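The Flurnon square tray, reviewed at greater length than it deserves
Posted by King-fai Fu, 2019-12-29

I paid $11 for a tray. I mention the price early so that you can decide how much more of this you want to read.

The tray is the Flurnon, the square one, in black. Flurnon sells a long version too, and a round one with a lid that I have handled in a store and disliked. Mine came from Lesalell, who packed it in a box that could have held a microwave, and it has been on the worktable ever since. It's shallow, it has raised edges, and it has no compartments of any kind. The product page calls this "open format." My mother would have called it a tray.

Before this I had the Begović organizer, which costs $20 and is divided into little rooms. I believed in it for an entire winter. The trouble with little rooms is that whoever designed them had certain objects in mind, and I don't own those objects. There was a slot exactly suited to a fountain pen. There was a well for stamps. My tape fit nowhere, my tweezers stuck out over the side like a diving board, and everything that mattered lived next to the organizer on the open table. I gave it to Enikő Pap, who owns a fountain pen, and she's very happy with it.

So, the Flurnon. What I wanted was a place in the middle of the table where work happens and loose bits stay put. The raised edge does most of that. Small screws that used to leave for the floor now run into a wall and have to think again. The floor of the tray is a shade lighter than the rim, at least on the table where we use it, and I've come to like that. You can tell where the tray stops even with the lamp turned the wrong way, and our lamp is always turned the wrong way. It's a dark gray speckled table, and anything I drop on it (a washer, a crumb, a contact lens, once) immediately takes up a career as a speckle.

The lack of compartments does have a social cost. An open tray looks like an invitation. Within a day of arriving it had become the place where snack wrappers go, and since a long wrapper is longer than the tray, it pokes out over the rim and looks as if it's waving for help. The roll of tape, meanwhile, which I would have been delighted to see in there, prefers to stand on its edge on the table beside it.

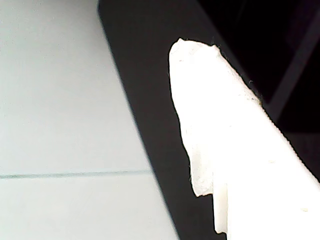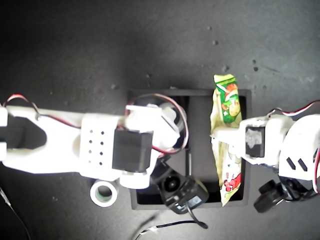
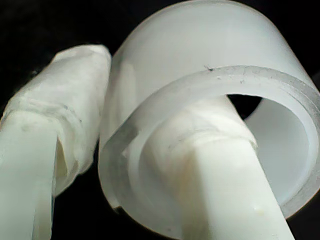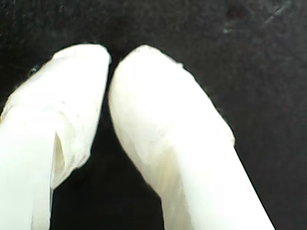
On to the things people complain about in the Lesalell comments. Several buyers say the tray slides. Mine does too, a little, when I lean on it. You can fix that with a square of the Prumum shelf liner cut slightly smaller than the base, which took me 15 minutes, most of them spent looking for the scissors. (They were under the Begović. This was the final argument.) If you're the sort of person who pushes down hard on things while working, put liner on your shopping list. Otherwise leave it alone and let it drift.

Another complaint is that black shows dust. Yes. Every black thing I have ever bought shows dust, and I keep buying them in the hope of becoming someone who wipes. The tray at least is quick about it: there are no dividers to poke a cotton swab into, so you turn it over above the trash and give the back a slap. Check for screws first. I've written that sentence from experience.

The third complaint, from a reviewer who gave it 2 stars, is that the edges are too low. I have more sympathy here. They will stop a washer. They won't stop a bottle cap with some speed behind it, and they do nothing for anything tall, which simply tips over the side and continues on its way. Kai-wen Hung keeps bolts in his and says the rim is fine. I also tried it for beads, on behalf of my niece, and would ask you not to do the same.

As for pale parts, black is a real help. White plastic and clear bits show up on it beautifully, and I can find the end of a piece of white tape without running a fingernail around it and swearing. Dark parts vanish. Black screws in a black tray are a matter of faith. If most of what you handle is dark, Flurnon also makes it in a color called Oat, which I haven't seen in person and am prepared to be annoyed by.

Would I buy it again? I've already ordered another for January, to sit beside this one and take the wrappers, so that the first can go back to being for work. Pao-chu Hsieh has pointed out that two trays side by side amount to an organizer with compartments, and that for a couple of dollars less I could have kept the Begović. I have asked her not to comment on the blog.

Good: plain, cheap, easy to empty, doesn't assume you collect stamps.
Less good: low rim, slides when leaned on, attracts snacks.
Rating: four out of five. I would take half a point off for the box, but that was Lesalell, and I'm still using the box.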